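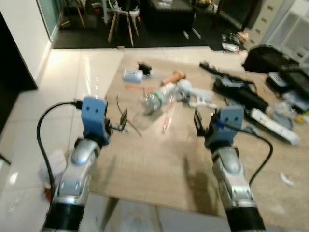

The Great Savthorpe Sort-Out, in pictures

Well, we finally did it! After most of a year of saying "we really must go through the back room", Ngân Mai and I put the kettle on one morning in December and got stuck in. This is for everyone who asked how it went (and for those of you who were mysteriously busy, Archie Purves, I'm looking at you).

We made a few rules before we started. Bits from the drawers go on the wood-grain table where we can see them. Packaging goes in a box. Cables go in a box. Anything we argue over for longer than a cup of tea goes to Tshepo Botha, and his word is final.

The table first

I thought the table would be the easy part -- it's only odds and ends. There was a clear plastic bottle with a green band around it, a white plastic gadget lying next to it, and a white and pale blue container on its side over to the left. Then a couple of skinny sticks, one orangey-red and the other red and whitish, that I've been moving from place to place for as long as I can remember. I wanted to chuck them. Ngân said craft drawer. The craft drawer won.

The bottle was headed for recycling until Ngân decided it would do for rinsing paintbrushes, so that's in the craft drawer as well, and the craft drawer no longer shuts properly.

The boxes on the floor

Right, the boxes. I'd like to say we had a system, but when you've been at it all morning you start dropping things in whichever box is closer. I did at least fold the flaps right out on the packaging one so we could get our arms in. The white moulded tray took up half of it and I couldn't get it to sit flat no matter which way I turned it!
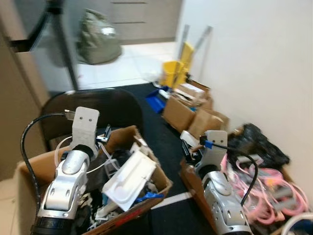

Pink cables, though. Who buys that many pink cables? Tuấn Nghiêm reckons they came with the old office at Laltodmont and have been following us ever since, grey connectors and all. He's offered to untangle the lot on the couch one evening, and I've already said yes before he can change his mind. The black plastic bag stays in with them for now and so does whatever is underneath it, as I ran out of puff.

If anybody is missing a clear plastic packet or something blue, have a rummage in the other box before it goes out. I mean it, you've got until the end of the month. Last time we did this I turfed the instructions for the Festell heater, and I still get reminders about that every time the weather turns.

The white table

I'm very fond of the big black mat on the glossy white table. It takes up loads of room and I don't care one bit, it's the spot I always end up at when there's something small to fiddle with. There's a little toy-looking thing up past the far side of it, red at the bottom and white on top, and it was voted a keeper. Ngân wants it on the windowsill. I like it right where it is.
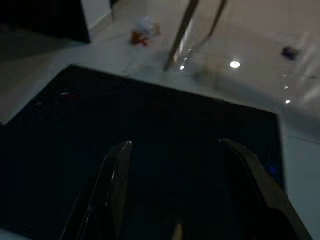

Still to do

The shelves behind the door, the tin of mixed screws (1,000 of them if you believe Archie), and a proper label for each box in thick marker. Khôi Giáp has promised to bring his trolley round for the packaging, so I'd better find some tape. More pictures once the shelves are done -- and bring biscuits if you're coming, we're out.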